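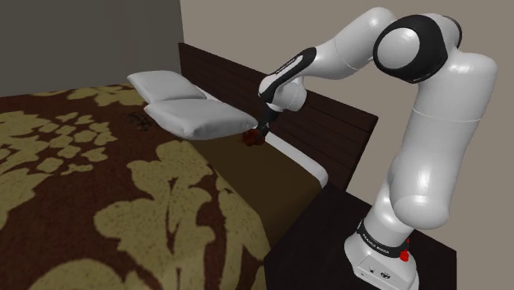

Attachment 1: bed and nightstand, rendered view

Ticket 3448: Endoscope drying cabinet, repeat positive cultures
Site: Tendham, endoscopy reprocessing
Opened by: Guilan Ding
Assigned to: Boyang Jin
Status: Open

Two colonoscopes stored in cabinet 4 grew Pseudomonas on routine sampling in September. Both were reprocessed and resampled. One was still positive.

Boyang Jin: Checked channel airflow. Port 2 is low, the other ports are within range. HEPA filter has nearly 700 hours on it, not yet due. Swapped the connector on port 2 and flow came back up.

Guilan Ding: Final rinse water from the washer was clear on both samples. Scope 288 is quarantined until we have a result.

Boyang Jin, 12 November 2025: Found moisture in the supply line behind the cabinet. Line replaced, cabinet disinfected. Please resample all stored scopes and keep the cabinet out of service.

Hongjun Qin: Swabs sent to the lab. Will update when the cultures are read.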